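Showing the robot – handout 4
Teaching by hand and teaching by remote control
Notes by Guðlaug Overgaard, put together from my own scribbles and what Amr Abdel Hamid went through on the whiteboard in August. Corrections to me please, not to Amr.

Bring to the session: this handout, closed shoes, the login slip from handout 1. Hair tied back. No lanyards near the arm.

1. What we mean by showing

Three ways to get a motion into an arm.

Write it. Points and moves, typed or picked from a list. Handout 2, done, not repeated here.

Hand guiding. You take hold of the arm itself, it goes slack enough to be led, you lead it through the job. The controller keeps the joint angles as you go. Old books call it lead-through, newer ones kinesthetic teaching. Same thing.

Remote control. You hold something else – a handheld controller, a small copy of the arm, a 3D mouse – and the arm follows. Teleoperation, teleop for short. What gets kept is the camera pictures plus the arm's own readings plus what you commanded, all with timestamps.

One go at the task from start to finish = one demonstration. A pile of them = the set. Words get mixed up a lot in the papers (episode, trajectory, demo, rollout). Rollout should be kept for when the robot is doing it on its own. In your write-ups use demonstration and rollout, nothing else, I will mark it down.

2. Hand guiding

Good for: feel. Pushing a peg in, wiping, closing a drawer that sticks. You feel the contact through the arm.

Bad for: cameras. You are standing in the view. Your sleeves are in the view. At run time there's no you, so the pictures the model learned from and the pictures it gets are different pictures. People get round it by replaying the joint path afterwards with nobody near and filming the replay. Works if the objects can be put back exactly. Often they can't.

Also bad for: two arms at once (try it), heavy arms, anyone with a bad shoulder.

Procedure, short version:
Payload set first. If the gripper mass is wrong the arm will sink or float the moment you free it.
Stand where you can see the fingers and reach the stop.
One hand by the wrist, one hand further up. Don't pull on cables or hoses, ever.
Free it. Wait. If it drifts, stop and go back to payload.
Move slow. Slower than that.
Let go only after guiding mode is off.

Guido Villa's tip from the Drastport course: do the path twice with the recorder off. The first two goes are always rubbish, you find out on the second one that your elbow is in the way of the bin wall.

Gravity compensation – quick reminder. Controller works out the torque needed to hold each joint against its own weight and supplies just that. Friction is still there. So it feels heavy to start and then light. Everybody overshoots on the first push.

3. Remote control

Good for: clean camera views, long sessions, tasks where you shouldn't have fingers nearby. You also only get what the robot can get, if you're working from the camera screens. This matters. If you lean over and look into the bin yourself, you're using information the model won't have, and the demonstration will have moves in it that make no sense from the pictures. House rule: screens only once the recorder is on.

Bad for: feel (mostly none, unless the device pushes back). And there is lag. You move, it moves a bit later. At small lag you don't notice. At larger lag people go move–wait–move–wait, and the model learns the waiting too. I've seen a policy sit above an object doing nothing because half the demonstrations had a pause exactly there.

Mapping. Decide before you start:
Position or velocity? Position: hand goes there, arm goes there. Velocity: push the stick and it keeps going. Position is easier for picking.
Scale. 1:1 is natural but shaky. Half scale is steadier, more clutching.
Clutch. The button which lets you move your hand without the arm following, so you can get back to a comfy place. Learn it first. Most bumps are a clutch let go at the wrong moment.
Frame. Forward on the stick = forward in the camera, or forward from the robot base? Choose the camera if you're on screens. Write down which. Cledwyn Powell lost a whole set at Pitell over this, two operators, two frames, one folder.

4. What to record

Joint positions, joint velocities, gripper opening, commanded pose, all camera streams, a timestamp on each. Operator initials. Task sentence in plain words ("pick up the corn and put it in the other bin"). Success or not, decided on the spot.

Keep the failures, in a seperate folder. Don't delete. Some methods can use them, and if yours can't, you still want to look at them.

Rate: whatever the slowest camera manages, with the arm readings matched to that. Don't invent frames to fill gaps.

Check one file before doing the rest. Open it, play it, look at the gripper value go up and down. Riaan Zulu's group did 70 demonstrations with the gripper channel stuck at zero. The arm moved beautifully and no finger ever closed. All 70 again the next day.

5. How many

The usual question and no nice number. Depends on how much the starting positions vary, how many objects, how many operators.

For this course: 30 per pair for the single object, then 90 for the mixed objects. The whole group pools to 200 for the comparison exercise, the rest stay with you for testing. Test ones do NOT go into training. Say it out loud to your partner.

Variety beats quantity after a while. Thirty goes from the same spot teach the arm one spot. Spread the objects: corners, against the wall, on their side, one half under another. But spread them evenly between pairs or the comparison is worthless.

6. Picking out of a bin – notes for the practical

Why bins are awkward:
Walls. The gripper is wider than the fingers. The fingers may be clear of the wall with the body of the gripper about to hit it. Look up the gripper as well as down.
Corners. Flat things in a corner are the worst case. Nudge them out first and then grasp. Nudging is a legitimate move, demonstrate it, but do it the same way each time.
Shadows. The arm throws its own on to the floor of the bin. Leave the lights alone for the whole set.
Slack cable. Anything that hangs off the arm near the wrist can trail over an object, hide it from a camera or drag it. Look before each run. 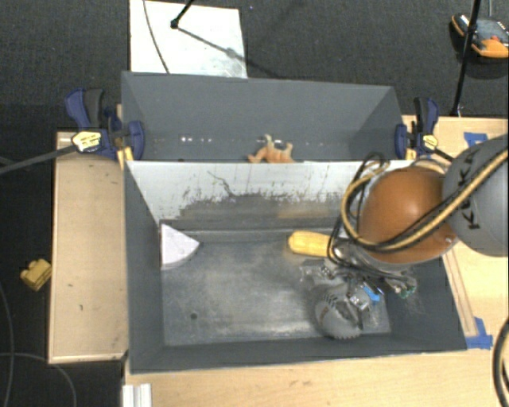
Should the same person do all the demonstrations for one task?

For a first set, one person, because habits differ and a small set full of mixed habits is hard to learn from. Once that works, bring in a second operator and see what changes.

The practical bin is grey, with grey objects in a few cases, so contrast is poor, expect that on the screens. The grey rounded one with the slots is hard to make out against the floor. Yellow corn is the easy one, start with the corn. White wedge when it's tucked into the back left corner: nudge, as above. If you can't tell on the screen whether you've got hold of a thing, lift a little, look, go on. Put the little lift in all of them or none.

Clamps hold the two bins at the sides. Don't loosen them between runs. If a bin shifts, even a bit, tell me, we note it in the log and start a new folder.

Order for each run:
Arm at home pose.
Place objects from the card, hands out.
Call "clear". Partner answers "clear".
Recorder on. Eyes on screens.
Approach from above, straight down for the last part.
Close. Small lift. Full lift over the shared edge.
Lower, open, back up, home.
Recorder off.
Success or fail, initials.

Change over when the operator gets sloppy. You will know. If you start arguing about whose fault a bump was, also change over.

7. Common faults in demonstrations

Long pauses. See lag.
Two routes to the same place. Going left round an object half the time and right the other half. A simple model averages and goes straight into it. Choose one side, or use a method that copes (next handout, the bit on diffusion and on action chunks).
Racing. Operators get good and then get fast, and the pictures blur, and the later half of the set doesn't look like the first half.
Tidy hands. People place the object a little bit helpfully, handle towards the gripper. Use the cards.
Stopping the recorder early. The model needs to see what finished looks like. Hold the home pose a moment before you stop.
Only perfect runs. If you drift and correct, leave it in. Correction is the one thing the robot can't guess for itself. A set with no corrections gives a robot that goes wrong by a small amount, sees a picture it has never seen, goes wrong by more.

That last one has a name, compounding error, or covariate shift if you want to sound clever. One remedy is to let the robot run, and take over by remote when it starts to wander, and record the takeover. DAgger is the family of methods. Plerosholm students did their project on this last year, the report is on the shared drive under Villa.

8. For next time

Read sections 1 to 3 of the Abdel Hamid notes, skip the proofs.
Half a page per pair: hand guiding or remote for (a) wiping a curved surface, (b) sorting parts between two bins, (c) screwing a lid on. Give the choice and what you'd record. Guiding for (b) is allowed if you can defend it.
Bring your log from the practical, the real one with the crossings out.
Check your folder names. Zulu format: task, pair, operator, number. No spaces.

Lab hours as on the door. Anyone who missed the clutch exercise has to do it before touching the recorder, ask Cledwyn.

Last edit 27/12/2023, section 6 changed, old printouts have the run order wrong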